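Stosora two-hand bench cell: setup and care

Sim package plus hardware kit, same layout file for both. Updated 2021-12-14.

What you get: 2 arms, dark grey hands, white forearm shells. Tray, pot and pad in the layout file. Load the layout before homing. Tray sits far left, pot in the middle, pad upper right. Check the left hand reaches the tray without the wrist fouling the rim.

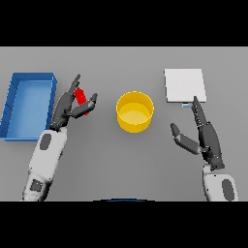 Looking after it

Finger joints: wipe down, re-zero thumb first. Grease every 3,000 cycles, not before. Tendon kit is part 13, sold seperately. After re-zeroing, run the right hand slowly up to the near edge of the pad and stop short. If the thumb drifts in, redo step one. Dont skip the grip check on small parts.
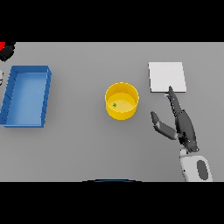
Orsolya Csonka writes that re-zeroing only held for her after a full power down, 6 minutes off, and asks if the November firmware fixes it. Yes, update both hands together.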